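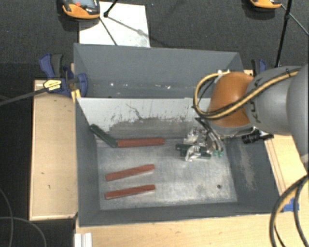

Sointu Rissanen wrote in to ask whether a divided bin is worth the bother, when everything that goes into it gets jumbled up again anyway, and I have been turning her question over all through March. She has one at home, she tells me, for offcuts and odd lengths, and by the end of any given weekend the short pieces have wandered over the top and she is back to digging with both hands.

I do sympathize, Sointu! We have had the same trouble here at Udmont for as long as I've been putting this newsletter together. My own feeling, after a good many years of sorting bars and sticks and lengths of this and that, is that the divider earns its place as long as you let one side stay nearly empty. It sounds wasteful, I know. But a bin packed to the brim on both sides is really just one bin with a wall in it, and you will never find the green one when you want the green one.

We keep the bars in the front part, reddish-brown and dark green together, and we don't fuss over how they lie. A bar leaning up in the corner is fine by me – it is easier to get hold of than one flat on the floor, and your knuckles will thank you. Ehsan Ansari would like them all squared up and facing the same way, and he has said so at tea more than once, but with only a handful in there at a time I can't see the need.

A word about the scuffs, as two of you asked. The paint on our bin has taken a beating, and the lower part of the partition is worn gray right across. I had a tin of paint put by for it (the good kind, from Vilela) and then thought better of the whole idea. Fresh paint in a bin like this gets scraped the first time a bar slides down the side, and then you have flakes in with your stock. The bare metal floor has never given us a minute's worry, scratches and all. Sweep it out now and then, wipe down the walls with a damp cloth, and leave it be.

If you are setting up a bin of your own, start with the front part and live with it for a couple of weeks before you decide what the back is for. Ours was going to be for short ends, then for labels, and I am still open to suggestions. Drop them in the box by the door or send them along with your Tillimance orders, and I'll print the best ones next time.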